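Oiling a wooden worktop: how often do you lot bother?

Gurberg_Gary
Posts: 73
Moving into a flat with a proper wooden worktop, having lived with chipboard all my adult life. The previous owner left a tin of Pramanik oil and a note saying "every 4 weeks". Is she having me on? I don't wash my own car every 4 weeks.

marmaladehat
She's not having you on, she's just keen. I did mine monthly for the first year and now it's whenever water stops beading by the sink. Thin coats, wipe off the extra, go to the pub.

Hendrik Mokgethi
Disagree with monthly, and with oil. Hard wax, two coats, leave it alone. I've fitted kitchens in Ikham for years and the sticky ones always belong to people who love their oil. Rub it back with fine paper first or you're sealing in last year's curry.

marmaladehat
Mine isn't sticky, Hendrik. It has character.

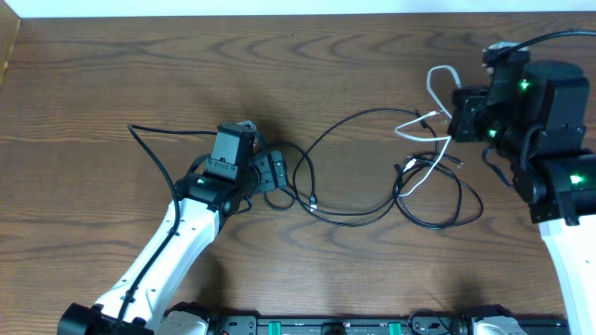
Parkier
Wax man here as well, though I'd say it depends what you want to look at. If you've got plain wood with nothing going on, put what you like on it. With grain like the stuff in my picture, all those big brown sweeping rings, I'd test anything on the underside first, as some oils turn the dark bits nearly black and you lose half of it. I learnt this on my mother's sideboard, and she still brings it up at Christmas.

Gurberg_Gary
Underside it is. Can I put wax over old oil, or does the kitchen explode?

Hendrik Mokgethi
Wait till the oil has cured. Press kitchen roll on it overnight, and if it comes up clean you're fine.

tuppence
£70 for a tin of hard wax, I've just looked. My whole table cost less than that. Sunflower oil has done me perfectly well.

Hendrik Mokgethi
Please don't put sunflower oil on it, Gary. It goes rancid.

tuppence
Can't smell a thing.

marmaladehat
How's your sense of smell generally?

Gurberg_Gary
Kitchen roll is down. Used the fancy quilted sort, as it's a special occasion. Will report back in the morning.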